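Against the Clear Desk

The usual advice on shared tables is that they should be cleared to bare wood at the end of each working day. I have followed this advice, enforced it for a time, and now think it is wrong for small rooms. What follows concerns one table in the Tatham building, but the argument applies to any surface used by several people for more than one purpose.

The case for clearing rests on an assumption that objects on a table are waiting to go somewhere else. Some are. A bowl has a cupboard. A pen that is used at the table twelve times a day has no better location than the table, and a rule that sends it to a drawer at five o'clock only moves the search for it to the next morning. Storage costs two trips per object per day. Over a year the trips add up, and they are charged to whoever happens to be last out of the room.

In December I kept a log of what was put away and what came back. The log ran to 40 entries. Most of the items cleared on a Friday evening were back in the same positions before lunch on the next working day: the mug, the paper, whatever drink was open. The items that did not come back were the ones that should never have been left there, and they were easy to name in advance. A rule that treats both groups the same way is a badly specified rule.

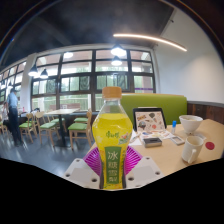
The bottle of yellow drink appears in both views of the table.

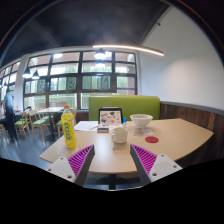
Page last changed: December, by S. Msimang. Revision 8.

A bottle is a useful test case. It is tall for its base, it can be knocked over, and on a table that also holds printed sheets a spill is the one event that does real damage. The clear-desk rule deals with this by removing the bottle at night, when no one is near it. The risk is in the daytime, when people reach across. A better rule fixes distance: capped liquids may stand anywhere, open liquids stand at least an arm's length from paper. The screw cap does more work than the cupboard.

The same reasoning applies to anything that stands upright. A tablet or a framed picture takes up very little of the top when it is vertical and a good deal when it is laid flat, where it will also collect papers. Upright objects should be left upright. Flat dark objects such as phones and card holders are the ones most often lost, and should be the first things picked up.

Siyabonga Msimang has objected that this leaves too much to judgment, and that a bare table is at least a condition anyone can check. I accept the second half. A bare table is easy to verify. It is also easy to verify that a filing cabinet is empty, and we do not take that as evidence of good filing.

The Mkhize guidelines, which our floor adopted without much discussion, require 100 percent clearance. The Skornside office works from a shorter list: food, dishes, open drinks, anything with a name on it. Everything else stays. I have used both rooms and find Skornside easier to sit down in and start work.

My proposal is to take the Skornside list and add loose sheets, squared into one stack with the pen on top. The stack should be gone through once a week. Jirkum sells a tray for this purpose and I see no need for it; the tray becomes a second table.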